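Trying to learn my grandmother's language at 41, a thread, because a few of you asked how the Farsi is going and I can never answer that in one post 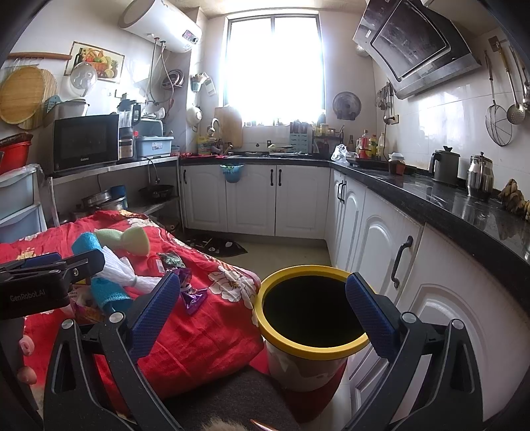 So, the Farsi! I started in January with the evening class at the Rendale library, and my whole plan was to learn the words for things I touch every day before I worried about verbs. Kitchen things came first. A sponge is "esfanj," which I love, because you can hear the English word hiding in there, and I now say it under my breath every time I see one, even a little pale green one pinched in the middle like a bow tie. Red is "ghermez," flower is "gol," and a red cloth with flowers on it will get you a good ten minutes of practice if you let it.

Our teacher is Bijan Shahbazi, and he is the most patient man in the county. He'll let you sit there hunting for a word for as long as it takes, and then he'll tell you a story about his aunt that happens to have the word in it. I've filled one notebook with vocabulary and half of another with the aunt.

The alphabet scared me more than it should have. It took me 17 days to read a whole line without stopping, and the line was from a rice bag. I called my mother anyway and read it to her over the phone, and she cried a little, and then she corrected my vowels.

What I still can't do is follow two people talking at once. My cousins get going at dinner and I catch "bread," "no," and somebody's name, and then they all laugh and I laugh too (a beat late, every time).

If you're thinking of starting, go find a class with real people in it. I tried studying alone for 8 weeks a couple of years back and mostly learned how to buy flashcards. The library one is free and there's tea.

Next week is past tense. Send snacks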